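ホーム｜私たちについて｜事業案内｜拠点｜採用情報｜お問い合わせ

当サイトでは利便性向上のためクッキーを使用しています。[同意する]［設定を変更］

私たちについて

株式会社フレドビー(Fledby)は、業務用布製品の保守と貸出を営む会社です。創業以来、ホテル、式場、公共ホールのテーブルクロスや椅子張り地をお預かりし、洗浄、補修、保管までを一貫して承ってまいりました。現在の従業員数は54名、お取引先は100件を超えております。

生地の選定にあたっては、提携先であるコルコティコ社(Corkotico)の織物を中心に、用途と使用頻度に応じた規格を定めております。補修の可否は社内基準に基づき3段階で判定し、結果を書面にてお客様へご報告いたします。

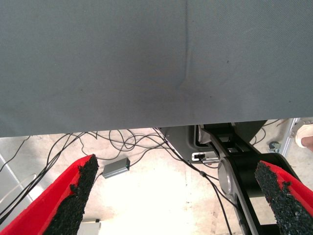
灰色の織り地。細かな織り目が見られます。

拠点について

当社は本社のほか、バルデラマ工場とブロシスロフ倉庫の2拠点を有しております。バルデラマ工場では洗浄と縫製を、ブロシスロフ倉庫では保管と配送を担当しております。両拠点の設備は毎年1月に点検を行い、期間中の集配日程は事前に各お取引先へご案内申し上げます。
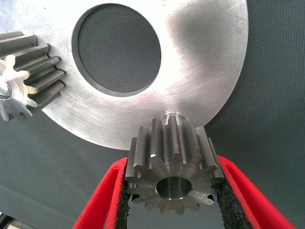

円形の穴をもつ金属製の円板

地域との関わり

バルデラマ工場では、近隣の学校を対象に繕い物の講習会を土曜日に開催しております。補修の過程で生じた端切れは教材として無償で提供しており、ご希望の学校はお問い合わせ窓口までお申し出ください。見学のお申し込みも同窓口にて承ります。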